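Compliant fingers vs rigid on hand-held grippers, open-frame objects

Forum > End effectors > Hand-held and teleop

tridilham_bench
Posted 15 September 2023

We have been comparing two finger sets on the same hand-held gripper body. Set A is the Drotia soft finger, ribbed, shore 30 or thereabouts. Set B is a rigid printed finger in dark grey, straight inner face, no pad. Same camera mount, same lens, same trigger spring on both.

The object list is 11 household items. Most of them tell us very little, as both sets hold a mug or a block without trouble. The one that separates them is a vented hairbrush, pink plastic, with a head made of concentric oval rings and a bristle pad behind. You have to clamp it across the outer ring. Any squeeze goes straight into the frame of the brush, and there is a crossbar with stubs that stick out a little past the ring on both sides.
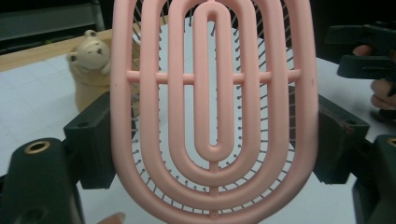 With the soft set the finger wraps the ring and then touches the bristle tips at the rim of the pad. Once that happens the brush rolls towards the camera as you close. With the rigid set the contact stays on the ring and the roll is much smaller. Over 124 grasps, split evenly, set A lost the brush 11 times and set B lost it 3 times.

I had expected the opposite result. Has anyone else measured this on objects with a flexible open frame?

k_ostler
What closing force? Without that the numbers don't say much. Soft fingers need more travel to reach the same normal force, and if your trigger has a fixed stop you may be under-gripping with set A.

tridilham_bench
Fixed stop, yes. Jaw opening at the stop is the same for both. I have not measured force at the tip.

k_ostler
Then you are comparing stop positions and not fingers. Put a load cell between the tips and shim the stop until both sets read the same. Then repeat.

flangeface
I disagree with that. In use the operator has one trigger and one stop. If set A needs a different stop to work, that is a property of set A. I would want both figures, but the first test is a fair one.

Separate point. Where on the head are you gripping? Above the crossbar, on it or below it? The stubs will act as a ledge for a rigid finger. A soft finger will just fold over them.

tridilham_bench
Just about everywhere. We did not fix the grasp height, we only asked for "across the widest part". I will go back through the recordings and sort them by height.

Dravwood
We ran the Halliday pads on rigid fingers for a similar job in May. Thin rubber, glued, no ribs. They were better than either bare rigid or full soft on combs and sieves, but the glue line crept after a few hours and the pads had to be replaced. If you have threaded inserts in your finger mounts, use a screwed pad carrier and skip the glue.

tridilham_bench
We have brass inserts in the body parts, so a carrier is possible. It would make the finger thicker though, and the view past the fingertips is already tight on the wide lens.

flangeface
How tight? We moved to a slimmer finger for that reason alone. The grasp success was the same, but the tips hid less of the object and the pose tracking stopped dropping out.

tridilham_bench
The brush fills most of the height of the picture once it is held. The fingers take the two sides and the gripper body takes the lower corners. There is not much background left, which the tracker does not like.

k_ostler
Is the second gripper in view as well? We found that two dark grippers close together upset the tracking more than finger width did.

tridilham_bench
It is, in the handover part of the task. I can't separate the two effects with the data I have.

Update on grasp height. Of the recordings sorted so far, 86 are clear enough to classify. All three of the set B losses were above the crossbar. The set A losses are spread over the whole head. So flangeface's ledge idea fits set B, at least for this one object.

k_ostler
Three losses is not enough to say where they happen. Still want the load cell figures.

tridilham_bench
Agreed on the sample size. Load cell is on order. I will shim the stop, run both sets again with the height fixed just below the crossbar, and add a third set with screwed pads if the carrier clears the lens.

Dravwood
Keep the carrier under the height of the finger mount and it should clear. Ours did, on a narrower lens than yours.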